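Can a pipeline company survey my land if I haven't signed anything?

Posted in Land, Permits and Public Comment
31 January 2024

I own 119 acres in the north part of the county, half hay and half woods with a creek along the back. In November I got a letter from a company called Plament that wants to run a natural gas line through the area. The letter said my parcel is in the "study corridor," which is 1000 feet wide, and asked me to sign a survey permission form. I didn't sign it and I didn't answer.

Last week a second letter came. This one says that survey crews from Flallow will be in the area in the spring and that state law allows them to enter "with or without consent" after notice. There is no mention of payment. A neighbor two parcels over signed the first form and says it was only for people walking through with flags. Another neighbor says if you sign the survey form you have as good as signed the easement.

My questions are these. Can they come on without my permission? Does signing the survey form give up anything? And is there any point in sending a comment to the state commission before the route is picked, or do I wait until it is?

I am not for or against the line at this stage. I would like to know where I stand before somebody is at the gate.

Hala Karaki

Seppälä

Whether they can enter depends on your state. Some states let a company that has, or is applying for, the power of eminent domain go on private land for surveys after written notice. Others require consent or a court order. In a few the statute exists but courts have argued over whether it covers a company that has no approval yet. The second letter should cite the law it relies on. If it does, look up that section and read all of it, including the notice period and how the notice has to be delivered. Ours required certified mail and the company had used regular mail, so they had to start the clock over.

A survey permission form is not an easement. It can still contain things you don't want. Read it for these: how long the permission lasts, whether it covers soil borings or only walking, whether it lets them cut brush or trees, and who pays for damage. The one I was sent had no end date and allowed "such testing as may be required," which would have included drilling.

You can strike lines and write in your own terms. I wrote in a 90 day limit, 48 hours' notice by phone, no vehicles off the farm lane, no borings, and copies of anything they found on my property. They took all of it except the copies. 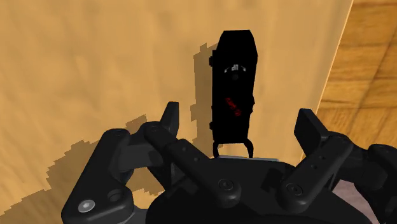
Keep a folder. Put in every letter with its envelope, and write down the date and the name of anyone who calls. If a crew does come, ask for the name of the company and the supervisor and take pictures of the ground before and after. Fences, drain tile and your well are the things to record first. If you have tile under the hay, mark it on a map and give them a copy, and keep proof that you did.

On comments, send one now. Before the route is picked is when a creek crossing or a wet field can move the line. In our case the docket had 396 comments by the end and most of them came in the last month, after the company had filed its preferred route. The commission staff read them, but the changes made at that point were small. Your comment should have your parcel number, the docket number, and plain facts about the land. A general letter for or against gets counted and that is mostly it.

Talk to a lawyer who does landowner work before you sign an easement. For the survey form, one hour of a lawyer's time was enough for me.

jelix_224

Dont sign anything. My cousin signed and they had stakes in his yard the next week. Post the land and call the sheriff if they show up.

Farah Wuisan

I would be careful with the advice just before mine. If your state does allow entry after notice, calling the sheriff won't stop the survey, and blocking the crew can get you taken to court. The company then asks for an order and usually gets it, and you may have less say over the terms than you would have had on paper.

I agree with Seppälä on marking up the form. Two things to add.

First, find out who regulates the line. If it crosses a state border it is most likely a federal case and the comments go to the Federal Energy Regulatory Commission. If it stays inside the state it is usually the state commission. People on our road sent letters to the wrong office for two months. The project name and docket number should be on the company's notice, and if they aren't, the commission clerk can look them up by county.

Second, ask about becoming an intervenor. A comment puts your view in the record. An intervenor is a party to the case, gets copies of the filings, and can generally appeal. There is a deadline and it can be short. Ours was 21 days after the application was noticed, and the notice ran in a newspaper I don't get.

Your township may know more than you'd expect. Ask the clerk if the company has requested road use permits, and for which roads.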